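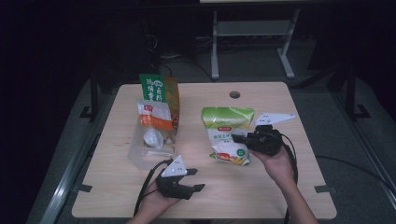

Sulirthorpe, février

Rechercher dans le journal

Journée coupée en deux par la pince droite. Le matin, rangement des sachets dans le bac transparent, une pince dans chaque main, sans incident. À l'essai 191, les mors de droite se sont refermés tout seuls et n'ont plus voulu s'ouvrir. Zorica Karagiannis avait l'index à côté, elle s'en tire avec l'ongle noir. J'ai débranché et noté le défaut dans le cahier : position figée, aucun message à l'écran.

Haris Stan pense au câble, qui tire sur le connecteur quand on plie le bras. Moi, je pense plutôt au capteur de fermeture. Nous avons remis le même logiciel et refait 40 cycles à vide. Six blocages, toujours du côté droit. Trajkovski promet une pièce de rechange, sans date.

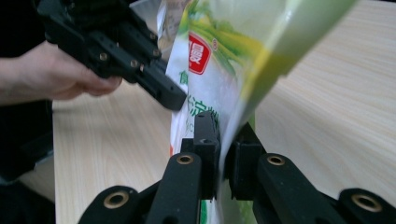
Sachet tenu entre les doigts noirs de la pince.

Slavica Petek veut un bouton d'arrêt à portée du pied avant toute reprise. D'accord avec elle. Demain, démontage, et appeler Stollmont pour le connecteur.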